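I met Rosângela Rangel at her kitchen table, which she cleared of fabric scraps so I'd have somewhere to put my coffee. She's been drawing patterns for Mosura for nine years, and I wanted to know (as a person with very beige walls!) why florals never go away.

"People get tired of gray," she told me. "Then they call me and want roses." She laughed and pulled out a folder with 300 sketches in it, nearly all of them flowers. Her first boss hated butterflies, so of course she draws them every chance she gets.

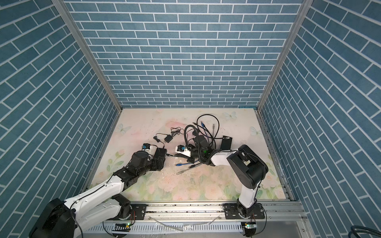 Pink roses and pale blue butterflies, with blue brick on the walls.

I asked if it's okay to put two loud patterns together. "Sure, if one of them has straight lines," she said. "Flowers need something to lean on." Her own hallway is green stripes, and she did it over a long weekend in November with her sister Jucélia, who still complains about the paste.

She's sending me samples. I've already moved the couch.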